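2026-02-15
Bench notes, consumables: cloths and tape

Went back over the wiping cloths this morning because Kobe Visser has put in to reorder the same grey ones from Greltex and I said I wanted a look before anyone signed for another box. The claim on the sheet is that they "keep their shape through repeated laundering". I have my doubts. The last box was 768 cloths, and a fair number of those I pull off the shelf now won't sit flat when folded. Kobe says they were folded badly to begin with. Possible. I fold them badly too.

What I did, for the record. Took a stack from the washed pile and a stack from the unopened sleeve. Folded each one the usual way, in half and half again, and pressed once with the flat of the hand. Left them overnight under the offcut of worktop and looked at the edges this morning. The washed ones creep. One side comes out longer than the other and the corner lifts. The new ones creep as well, only less. So the sheet is half right at best, and I don't see how anyone could call it a property of the cloth when the hem is barely stitched.

Weighed down under the offcut is also not how they get stored, so I'm not sure what the overnight bit proves. Noting it anyway.

Tape next. The plan was to mark out folding lines on the black table cover so that everyone folds to the same size. The Trurkora tape was supposed to come off cloth without leaving anything behind. It came off, and left a dull line I can still find with a fingernail. The Geerts tape leaves less but lifts on its own by the afternoon, worst at the corners where the cover is creased. Neither of them is what I'd choose. Kobe prefers the Geerts. I think that is mostly because it tears more easily.

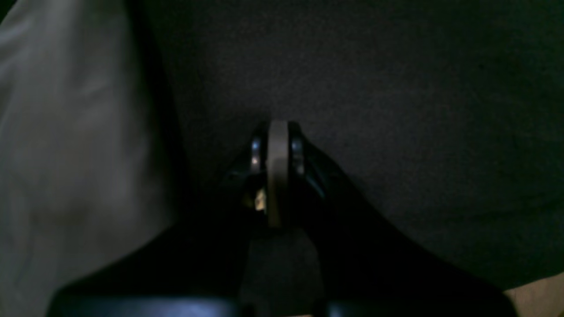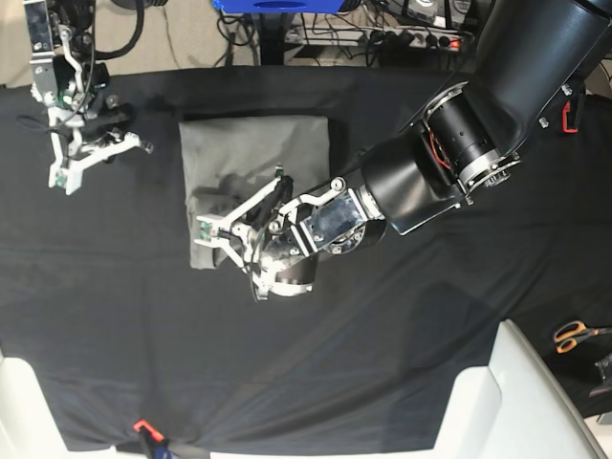 Is it worth ironing the cloths before they go on the shelf?
Only if the edges matter for the job you're doing. For wiping down they don't, and a cloth folded while still slightly warm from the dryer lies nearly as flat as an ironed one.

Said as much to Kobe, who had already been looking at irons.

Storage. The shelf under the window is 426 mm deep, measured twice. Folded in quarters the cloths overhang if you put two stacks front to back, and the front stack gets knocked every time the door is opened. Folded once more they fit, but then the bundle is fat in the middle and topples if you build it higher than the shelf lip. The Dradstead catalogue has a divider, code 2032, that is meant to cure this. The drawing shows perfectly square towels with no seams. I'd want to see it with our cloths in it before believing a word. Have asked for one on loan, no reply.

Wash temperature: the label says 40, the card on the machine says 55, and the card is in my handwriting. I can't remember why I wrote 55. It may have been for the old white cloths, which were heavier. If so, some of the creeping is my doing and the Greltex people are owed a small apology, which they can have once I've run a batch at 40 and seen a difference. Not before.

Also the table cover itself. Same complaint as the cloths, really. It holds a fold line for ever and then wrinkles in every direction you didn't ask for. Tried smoothing it from the middle outwards and got the wrinkles to move house. Clipping the cover under the table edge would probably help more than anything sold in a tin. Clips are in the second drawer, minus the ones that went on the curtain.

To do:
- wash one batch at 40, one at 55, mark the hems with thread so they don't get mixed
- fold both batches the same day, same person (me, or Kobe, but not both)
- find out whether the dull line from the Trurkora tape washes out of the cover
- hold the reorder until the two batches are dry and folded
- ask Greltex what they mean by "repeated"

Kobe thinks the whole thing could be settled by buying a better cloth. Maybe. We said that in May about the last lot.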